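Cludine Questions the Fruit Bowl, Brings Out a Wire Basket

CULLMONT — Cludine, the Brarnmont housewares maker, today released a tabletop fruit basket and asked shoppers to be wary of most of what has been said about such things, its own past catalogs included.

The company does not claim the basket keeps fruit fresh longer. It has seen that promise on plenty of packaging and has yet to see good proof. What it will say is that grapes piled under apples tend to get crushed, and that a deep bowl hides the lemon at the bottom until it goes soft.

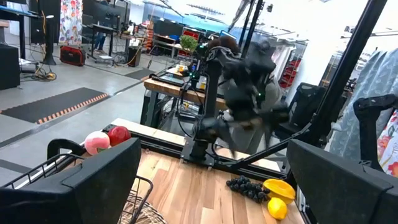 Cludine asked 200 households in Cullmont where they keep their fruit. Many answered "on the table," next to a bowl they already owned. The company takes that as a fair warning — a new basket may well end up holding mail.

The basket ships in May to Bakhtiari stores, with a first run of 615. No matching banana hook is planned. Stores may return unsold baskets, and Cludine expects that a few will.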